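**住户通讯 · 五月 · 闲话栏**

上期我在这里写了一句“走廊的瓷砖缝该擦了”，收到的回信比过去半年加起来还多。早知如此，我当初就不该花两页篇幅写水费分摊，那一期只有一封回信，还是问能不能退订的。

所以这期就专门说瓷砖缝，也就是美缝、填缝、勾缝，各家师傅叫法不同，收费倒是差不多。

先说背景。我搬进斯基特盖特（Skitgate）那年，门厅的缝还是浅灰色的。这个我有收据为证：填缝剂一袋，颜色一栏写着“珍珠灰”。如今它的颜色我想了很久，最接近的是隔夜的乌龙茶。我太太说像大麦茶。我们为此争论了一个晚上，缝没有变白。

来信里意见大致分两派。一派主张用小苏打加白醋，理由是会冒泡。冒泡确实好看，我也承认蹲在地上看它嘶嘶作响有一种参与科学的感觉，可这两样东西碰到一起，多半是互相抵消，最后剩下一摊略咸的水。另一派主张上牙刷，而且一定要旧牙刷。我试过新的，效果一样，只是心疼。

白醋还有一桩麻烦。水泥基的填缝剂怕酸，偶尔擦一次看不出什么，长年累月地擦，表面会发酥，一发酥就更吃灰，更吃灰你就更想擦。楼上有一户就是这么把厨房那几条缝擦没了的，现在那里是一道沟，豆子掉进去要用牙签挑。

尼伊·阿格贝涅加（Nii Agbenyega）寄来的信最长，足足六页，附了手绘的剖面图。他年轻时跟着师傅贴过砖，据他说，缝脏大多是当年贴完那天就注定了的：填缝剂水加多了，干了以后全是细孔，等于铺了一层吸墨纸。他的办法是把最上面一层刮掉，重新填，填完养护够了再刷一道渗透型的防护剂。字写得极工整，语气极严厉，信末问我家里的缝有多宽。我没敢回，因为我没量过。

他还有一段专门骂六角砖，我照录大意：方砖的缝是直的，一把刮刀拉到底；六角砖每走一小步就要拐弯，贴的时候拐，填的时候拐，擦的时候还得拐，选它的人多半不打算自己擦。我读到这里脸上有点热。六角砖是我选的，当时觉得像蜂巢，有生气，勤劳。现在看来勤劳的部分归我。

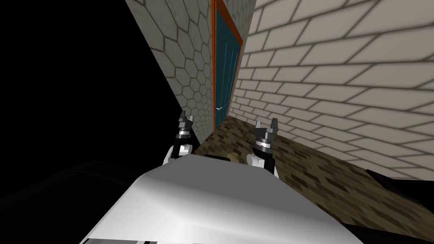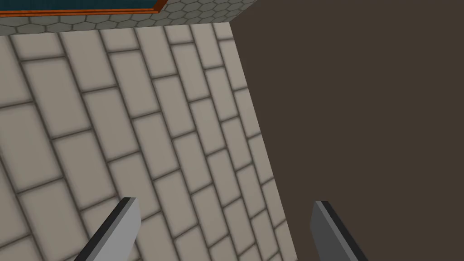 关于缝的颜色，也有人来问。我的经验只有一条：别信色卡。色卡上那一小条是在灯光很好的店里看的，你家走廊没有那样的灯。奥福里（Ofori）建材铺的老板肯借湿样给人带回家，贴在墙角放两天再决定，这个办法笨，但管用。深色缝耐脏，代价是浅色砖会显得一格一格的，像坐标纸，住久了走路会不自觉地想踩格子。浅色缝清爽，清爽到第一次下雨为止。

至于美缝剂，就是那种亮晶晶的环氧东西，我的态度是好用，但下手要想清楚。它不吃水，不吃茶，也不吃后悔药。安德斯特德（Undstead）那边的亲戚家一高兴全屋打了香槟金，三年过去依旧金光闪闪，亲戚已经不太闪了。想铲掉，报价是当初施工的两倍，师傅还要先叹一口气。

工具方面，来信推荐的东西加起来够开一间铺子。我筛了一遍，真正用得上的如下：

- 硬毛刷一把，刷头窄，柄要长。膝盖比刷子贵。
- 中性或弱碱性的清洁剂，照瓶身说的兑，别自作主张加浓。
- 吸水的旧毛巾几条。刷下来的脏水一定要吸走，留在原地等它干，等于给缝又上了一遍色。
- 跪垫。园艺用的就行，我那块是伊瓦莫拉（Ivamora）的，绿色，已经跪出了两个坑。

步骤没有什么玄妙：先扫干净，喷上清洁剂，放一刻钟，去烧壶水，喝完回来刷。每次只做一小块，做完吸干再挪。千万别整条走廊一起喷，我喷过，前半段刷到腰酸的时候，后半段已经干了，还多出一层白印子。

墙面的缝好办一些，少有人在墙上走路。要留意的是墙脚和地面相接的那一道，那里最容易藏垢，而且按道理应该打弹性的密封胶，不该用硬的填缝剂。房子会动，一冷一热，硬的东西就裂。尼伊在信里为这件事画了两个惊叹号，我在此代为转达。

有人问多久做一次。说明书上写每季，尼伊写每月，我本人的记录是来客人之前。

最后报个账。上期征集大家愿不愿意合买一桶防护剂，响应的有17户，一桶的价钱是186元，摊下来每家比一碗面便宜。桶暂时放在门厅柜子里，想用的自己带容器来分，用完请把盖子按紧。上回那桶白胶没按，现在它是一块很结实的桶形白胶，我们拿来挡门。

下期原定写楼道灯泡的色温，已经有人提前来信反对了。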